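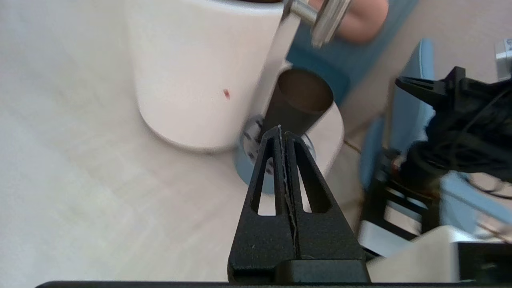

Midari Register of Cloned News Sites
Frequently asked questions

Last revised September 20, 2022

What does the register cover?
Websites that copy the name, layout or domain of an existing news outlet and publish material the outlet did not produce. The register currently holds 487 entries. Each entry lists the domain, the outlet being copied, the dates on which the site was reachable, the language of publication and links to archived pages.

What is a cloned site, as you use the term?
A site must meet two conditions. It must reproduce the logo, page template or byline style of a real outlet closely enough that a reader could take it for the original. It must also carry at least one article that the real outlet confirms is not its own. Parody sites that state plainly on every page that they are parody are excluded. So are scraper sites that republish genuine articles for advertising income, unless the text has been altered.

Who maintains it?
The register is edited by Areti Christodoulou and Lionel Penrose. Domain records are checked by Ľubica Gajdoš. The software was written for us by Drostiteck and is hosted on a server in Birkett.

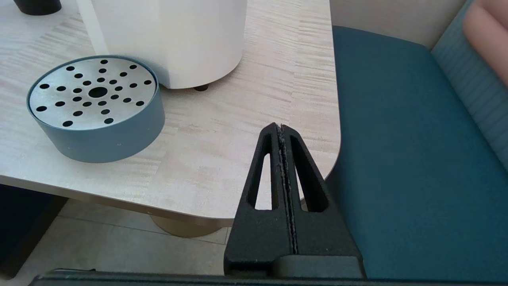

How do I report a suspected clone?
Use the report form and paste the full address of the article, including everything after the domain name. Attach a screenshot if the page may be taken down. Do not shorten the link. Reports without an article address are kept for 40 days and then deleted.

Can I report a post on social media?
Only if it links to a site. Screenshots of supposed articles that were never published anywhere are a separate problem, and we do not have a reliable way to archive them. If the screenshot shows a domain, send us the domain and we will check whether it resolves.

How is a report checked?
An editor first saves the page to two independent archives. The domain is then compared with the outlet's known addresses. Common differences are a changed ending, an added hyphen, or a letter from another alphabet that looks the same in most fonts. We record the registration date, the name servers and the security certificate. Where several clones share a certificate or a name server, the entries are linked under one group number.

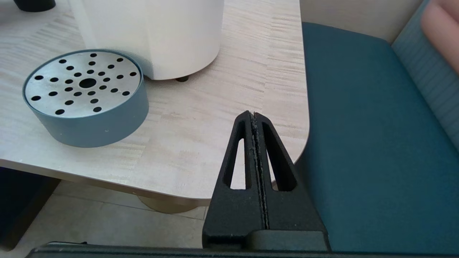

After the technical check, we write to the outlet and ask whether the article is theirs. An entry is published only once the outlet has replied in writing. If there is no reply, the entry stays in the pending list, which is not public. There were 87 pending entries at the time of this revision.

Do you say who is behind a site?
We do not, as a rule. Registration data is often hidden or false, and shared hosting proves little on its own. The Kositov group, named after a word found in its page templates, is a label for a set of matching files. It should not be quoted as the name of a person, company or agency.
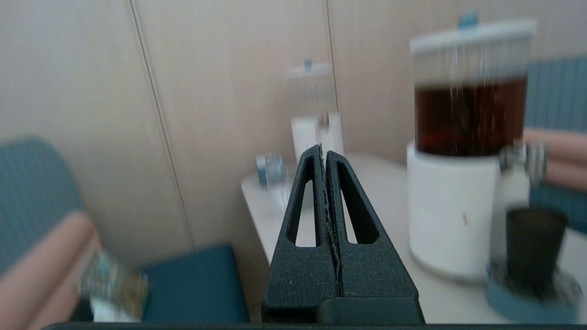 What happens when a cloned site goes offline?
The entry remains and its status changes from "active" to "unreachable." Our system tests every active domain nine times a day. A domain is marked unreachable after three full days without a response. If it comes back, the new dates are added to the same entry.

My site is listed and I think this is a mistake. What should I do?
Write to Evie Fairclough at the corrections desk with the entry number and the reason for your objection. The entry is marked "disputed" while the case is open. An editor who did not work on the original entry reviews it. Corrections are logged at the foot of the entry with the earlier wording left in place.

May I use the data?
The full table can be downloaded as a CSV file and reused with credit. Please cite the entry number and the date of download, as status fields change. Archived pages remain subject to the terms of the archive that holds them.

Is there an interface for automated queries?
A read-only one is in testing. We expect to open it in November. Newsrooms that want access before then can write to Carol Tapley and should state the addresses from which queries will be sent.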